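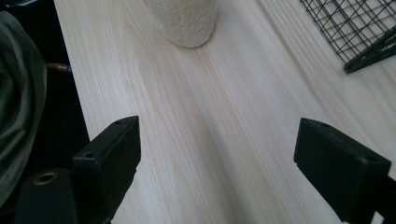

Workshop notebook, Werkholm
11 September 2018
Subject: Open day, handling demonstration, bench 2

The bench was opened to visitors after the welcome talk. Visitors were received in two groups, the first from Galon and the second from Sugden. The demonstration concerned the hand-held gripper and the question of soft, irregular goods. A loofah sponge and a black wire mesh basket were used as the test objects, as agreed in June.

Each group was given a short introduction to the two fingers and then invited to ask questions. The Galon group asked mainly about grip force on fibrous material. They were told that no force figures would be given out until the Pistov report has been signed off. The loofah was chosen for its coarse mesh and hollow interior, which a rigid model of the object does not represent well.
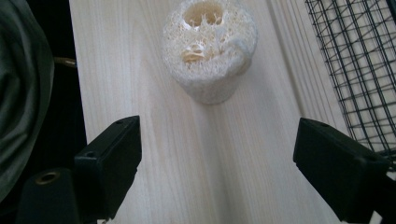 Remarks on the bench and equipment

The finger blocks show scuffs and small nicks along the edges. They remain serviceable. A replacement pair is to be requested under job 832, with the same hole pattern as the present blocks. The screws are to be checked before the next visit.

The tabletop has dark scuff marks toward the left side, running more or less with the grain. The Sugden group asked whether such marks affect the recordings. The reply given was that the marks are left in place on purpose, so that the bench used for visitors matches the bench used for daily work. 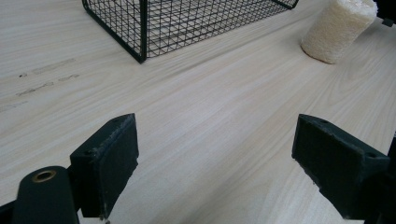 The same group asked why the basket and the sponge are set on one table and not shown separately. It was explained that an open wire grid and a dense, porous body call for different approaches, and that the operator should learn to change from one to the other without resetting the bench.

Discussion then turned to the width of the opening between the fingers. One visitor proposed a narrower starting position for small goods.

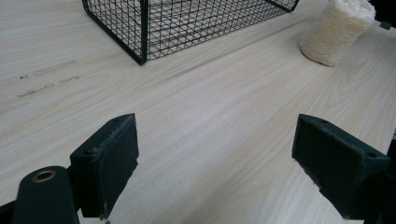 The proposal was noted and will be raised with Pistov. No change is to be made to the starting position before then.

Outstanding: visitor sheets for Sugden to be filed; copy of this entry to Galon.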